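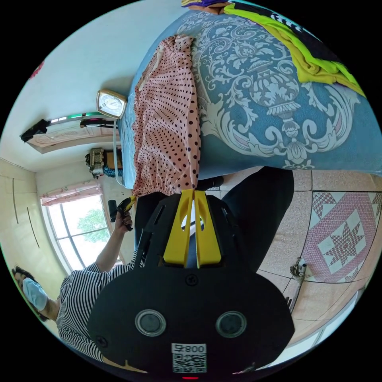 Notebook, dye bench, May 2022

Madder again. I swore I'd move on to weld by now, but the last batch came out such a sulky brick color that I can't leave it alone. Maya Zein thinks it's the water and I think it's my impatience with the thermometer, so this round is meant to settle it (or at least give us something new to bicker over).

Cotton this time, all from the Rivbridge bolt, scoured twice. The first scour water was the color of weak tea, which always surprises me on cloth that's sold as ready to dye! Second one ran nearly clear. Swatches cut, edges pinked, numbered in laundry pen along the selvage side. I've got 18 of them, split evenly between tap water and the rainwater Maya hauled over from her place.

Mordant was alum acetate, same jar as before, at 9 percent weight of fiber. Then the wheat bran bath to finish. I forgot the bran last time and remembered it in the shower that night, so there's my first suspect for the brick color. Writing it here so I stop blaming the roots.

Roots are the Godia ones, chopped, soaked overnight and the soak water poured off. It came off quite yellow-brown and I kept it in a bucket for playing with later. Please don't tip it out, whoever's tidying.

Heat: up to 127 F in the first hour and no higher. Last time I wandered off to answer the phone and came back to a pot that was practically simmering, and that's when the browns come through. I set the kitchen timer for every ten minutes and just stood there like a person watching a kettle. Boring, but the tap water pot already looked a nice clear orangey red by the second check. Rainwater pot is paler and pinker. I added a pinch of chalk to three of the rainwater swatches in their own jar, and that jar went red almost while I was stirring it. So Maya may be right about the water, dang it. Our tap is hard as nails and madder seems to love that.

Left everything to cool in the pots overnight. Rinse tomorrow, then dry on the rack away from the window.

Other bits:

The Griffiths scale is drifting again. It reads fine with the small weights and then goes off as soon as there's a bowl on it. I used the old Stuneo one for the alum and the roots, so trust those numbers over anything from last month.

pH strips are almost gone. Order before July, when the indigo people come and use them all.

Still to do: lightfast strips from this batch (half covered in foil, half out), a wash test with the gentle soap, and one swatch dipped in iron just because I want to see it. Maya wants a silk scrap in the leftover bath too. There's plenty of color left in there, I think, maybe enough for a soft coral.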